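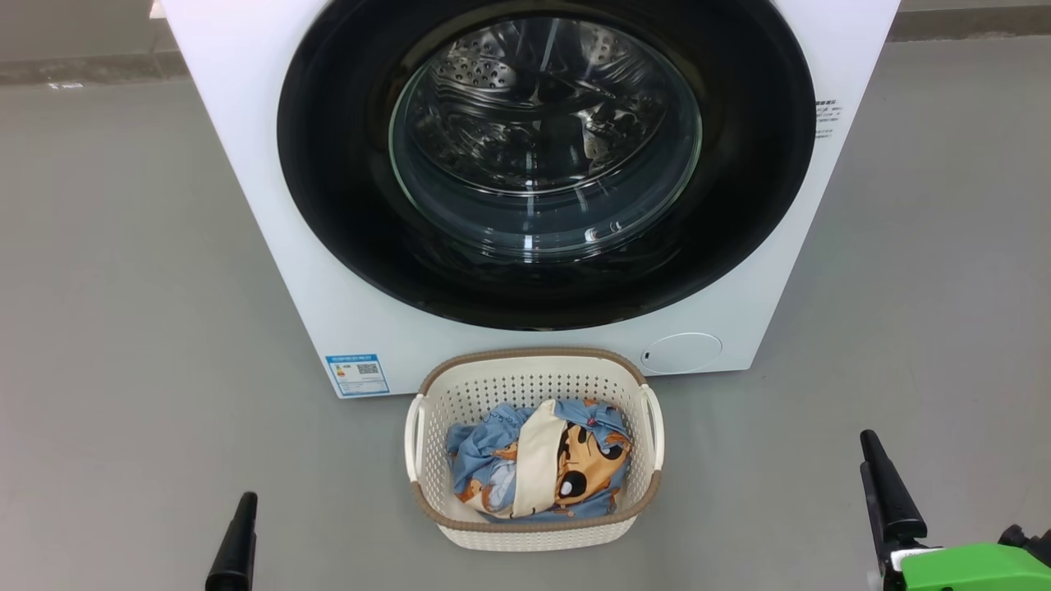
Kornthorpe, 23/04/2019

Section 5. Front-loading washing machine: daily use and care of the door

This section applies to the front-loading machine in the laundry room of the Preketti residence, Kornthorpe. It replaces the sheet issued in January. Residents are asked to read it before their first wash and to leave the printed copy in the room.

5.1 Before loading

1. Open the door and check that the drum is empty. Turn the drum once by hand and look behind the lifters, where socks and small cloths tend to stay.
2. Wipe the inside of the door glass with a dry cloth.
3. Set the laundry basket on the floor directly in front of the machine, below the door. Items that slip during loading will then fall into the basket.
4. Empty all pockets. Close zippers and hooks, and place small items in a wash bag.

Note: The white plastic basket belongs to the laundry room and is to remain there. Wet laundry may be carried to the drying racks in it, but it should be wiped out and returned the same day.

5.2 Loading

1. Place items in the drum one at a time. Large items, such as sheets, go in first and should be opened out.
2. Do not press the load down. A hand laid flat should fit between the top of the load and the drum.
3. Check that no fabric is caught between the glass and the door seal.
4. Move the basket aside and close the door by pushing on its outer ring until it clicks. Do not push on the glass.

Caution: Do not place a basket, a bag or any other weight on the open door. The hinge carries the door only – added weight will bend it, and the door will then no longer close squarely.

5.3 Unloading

1. Wait until the program has ended and the door has unlocked. This may take up to 2 minutes. Do not pull on the door during this time.
2. Return the basket to its place below the door and draw the laundry down into it.
3. Run a hand around the inside of the seal to find small items.
4. Leave the door ajar for at least 20 minutes so that the drum can dry.

5.4 Monthly care of the door

The door is to be cleaned and checked once a month by the person on the laundry schedule. A soft cloth, warm water and a little dish soap are sufficient.

1. Open the door fully and wipe the glass bowl, inside and out. Pay attention to the rolled lip, where lint and detergent collect.
2. Wipe the dark plastic ring around the glass, including the underside. Dull or whitish patches may be detergent residue or surface wear – do not use scouring pads or powder on them.
3. Look at the screws on the door frame. A screw that stands out from the surface is to be reported.
4. Wipe the hinge with a dry cloth. Do not apply oil.
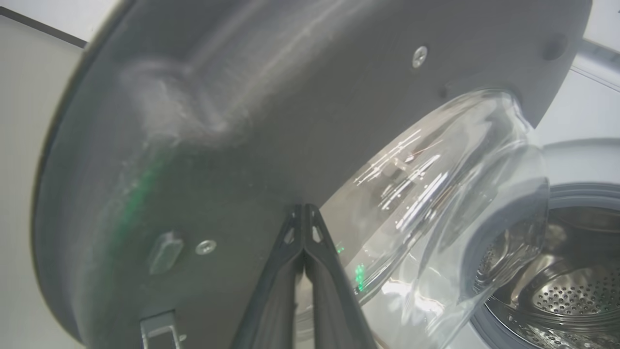 Fig. 2. Door frame from below, with glass bowl and cross-head screws.

Caution: Residents must not tighten or remove any screw on the door. This work is reserved for the service contractor, Ó Dubhghaill.

5.5 Drain filter

The round white cover low on the front of the machine, toward the right, is to be kept clear. Do not open it while there is water in the drum. The filter is cleaned every 8 weeks by the service contractor.

5.6 Labels

The labels on the front panel must not be peeled off or covered. Wipe around them with a barely damp cloth.

Faults are to be entered in the Flirirura maintenance log at the residence office. Include the program in use and the point at which the machine stopped.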